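Ticket 404: Fan relocation task, episodes rejected at upload
Project: Mikura. Opened by: Maritza Cuervo. Assigned to: Wálter Mosquera. Status: Pending

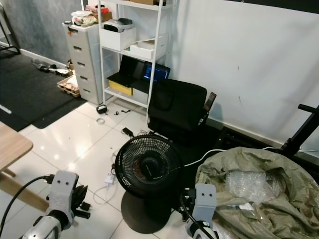

The station reports that 8 of 90 episodes recorded in September were rejected by the Akness intake check. The error returned in each case is "left wrist stream shorter than right."

Update, W. Mosquera, 10:40
Logs reviewed. All rejected episodes come from the same operator session. The right wrist stream is complete. The left stops some 7 seconds before the end of the episode.

Update, W. Mosquera, 14:15
Left wrist cable reseated and recording service restarted. Two test episodes with the fan were accepted. The rejected episodes cannot be repaired and should be excluded from the training set.

Update, M. Cuervo, 15:05
Exclusion confirmed. Please keep this ticket open until the next full session has been uploaded.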